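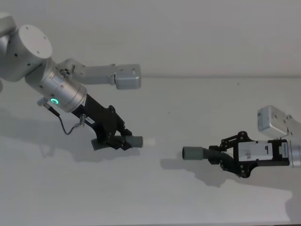
The Iken in pale gray, against an off-white wall.

Trillutitz Iken Work Table Review

The Iken is a plain rectangular work table from Trillutitz. It is 58 inches long and 30 inches deep, and it costs $1,336 from Drukach with delivery included. I bought mine in April to replace a dining table that had been doing two jobs badly. I use it for cutting fabric, sorting paperwork, and eating lunch, in that order.

I had a short list of two. The other was the Sakalauskas table, which Drukach also sells, at $2,539. I looked at both on the showroom floor before I ordered, and I will come back to the comparison further down.

Ordering and delivery

The Drukach website let me pick a top color, a leg color, and one of two edge styles. It did not let me see them together. If you can't get to the showroom, ask for the sample card. It comes in the mail and has a piece of each top color on it, large enough to set next to a wall or a floor.

Two people delivered the table in two cartons, one for the top and one for the legs and hardware. They will bring it to the room you want but they will not put it together unless you pay for that. The top carton is heavy and awkward. I needed help to get it from the hallway to the floor of the workroom.

The cartons arrived in good condition. One corner guard had slipped inside the box, but the corner itself was fine.

Assembly

The instructions are four pages of drawings with no words. Most of it is clear. You lay the top face down on something soft, bolt two long rails to it, and then bolt a leg to each corner. The hex key in the box works but is too short to be comfortable, and I switched to my own after the first leg.

The third page shows the rails facing the wrong way, or at least I read it that way. The slots should face inward. I had one rail on backward and had to take out every bolt in it. Check this before you tighten anything.

Leave all of the leg bolts a little loose until the table is standing. When I tightened the first leg fully, the last one would not line up with its holes. Each foot has a threaded leveler that turns by hand. My floor slopes toward the window and the levelers had enough travel to deal with it.

The top

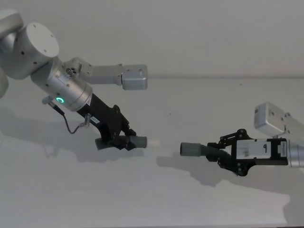
Color was the hardest thing to settle on. The Iken comes in white, pale gray, a dark green, and black, and the samples look different at home from how they look under store lighting. I wanted something light because I cut a lot of dark cloth and need to see the edge of it. The tabletop looks as pale in the photo as it does in the room, and if you were hoping for a gray with more weight to it, you will probably find this one too light. Under a warm bulb at night it turns slightly cream. The black sample showed every piece of lint I put on it, so I ruled it out on the first day.

The finish is matte. I get no glare from the window in the morning, and a desk lamp doesn't leave a bright patch in the middle. Paper slides on it a bit more than I would like. Fabric stays where I put it.

Cleaning is easy for most things. Coffee and tea wipe off with a damp cloth, even after a few hours. Pencil takes some rubbing. Tailor's chalk comes off the flat part without trouble but collects along the edge if you choose the rounded edge style, as I did. Ballpoint ink left a faint line that I can still find if I look for it. Trillutitz says not to use anything abrasive, and I haven't.

It has not scratched from normal use. I keep a cutting mat down whenever I have a rotary cutter out, and I would do that on any table. Hot dishes need a trivet. The care sheet is firm on that point.

Stability

With all the bolts tight, the table doesn't rock. There is a small amount of side-to-side movement if you lean on one of the short ends and push. I notice it with the sewing machine running at full speed and at no other time. Moving the machine closer to a leg helps.

I retightened the bolts after the first month. Two of them had loosened by a quarter turn. They have held since then.

Height

The table is fixed height, and this is my main complaint. It suits a chair. It is too low for standing work, and after an hour of cutting on my feet I can feel it in my lower back. Trillutitz sells a set of leg extensions, but they were out of stock at Drukach when I ordered and still are. If you mostly stand to work, I would wait for those or buy something else.

Iken or Sakalauskas

The Sakalauskas is the better built table. It has a thicker top, a crossbar between the legs, and a crank for height. In the showroom I pushed on the end of it and it didn't move. It also has a shallow drawer, which the Iken lacks.

It costs nearly twice as much, though, and the crossbar sits where I would want my feet. The crank was stiff on the floor model. For someone who cuts or draws standing up for most of the day, I think the extra money is reasonable. For mixed use in a spare room, the Iken does enough.

Good points: easy to clean, matte finish with no glare, levelers that work on a sloping floor, wide enough for most fabric.

Bad points: fixed height, confusing third page in the instructions, chalk collects along the rounded edge, no drawer.

I would order the Iken again, with the square edge.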